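Mon 11 October

Woke before the alarm and lay there listening to the rain on the flat roof over the kitchen. The bucket was still on the landing from last week, so I moved it back under the stain and went down to put the kettle on. The drip starts when the wind is from the west and stops when it goes round, whatever I do up there with the mastic.

Walked to Stovley instead of taking the bus. The towpath is closed again past the lock so I went up by the allotments. Someone has left their runner beans to go black on the canes. Ours came down two weeks ago and I have saved the seed in an envelope, which I must label before I forget which they are.

Post office first. The parcel for Mum cost more than I expected and the woman said it might be Thursday. Then the library to return the two canal books and renew the Fung. I am 173 pages in and it has only now reached the part about the dye works. The first half is all family trees. I will finish it, having come this far.

The boiler

The man from Druronard came at two, when he had said morning. He was pleasant enough. He took the front off, ran it for a bit, and said the fan is on its way out and the part is £90 before labour. I asked what a new boiler would be and he said up to £699 for the cheapest one, fitting extra. I told him to order the fan. He says he will ring when it comes in. Until then we are to leave it on low and not use the hot water and the heating together.

I drained the radiator in the back bedroom while I was in the mood for it. It took most of the afternoon, and the water came out the colour of tea and then the colour of gravy. The valve is still stiff but it turns.

Supper

Leek and potato soup, with the end of the loaf. I put too much pepper in. Su-chen Lo rang while it was on the hob, so it caught slightly at the bottom, though you could only taste it if you scraped. She has the dates for the choir weekend and wants to know by Friday whether I am going. I said probably. The hall is cold and the alto part in the second piece sits too low for me, but I enjoyed it last year and the train is easy.

She also asked if I still had her Grirkutix pattern book. I do. It is on the shelf by the stairs and I have made one thing out of it, the grey hat, which came out big enough for two heads.

Odds and ends

Found the missing glove in the pocket of the green coat. Changed the bed. Wrote to the council about the street lamp outside number 47, which has been flickering since the clocks last changed. Went through the cloths under the sink and put the worst of them in the rag bag. The old brown towelling ones are the best for floors and I am keeping those, however they look when they are left in a heap.

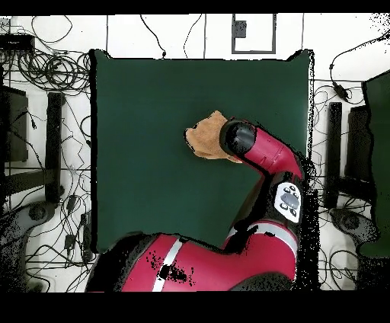

Tomorrow

Ring the dentist. Buy bin bags, onions, a washer for the outside tap. Look at the gutter from the back window if it is dry, and label the beans. Tell Su-chen yes.

Rain has stopped now. Bucket a third full.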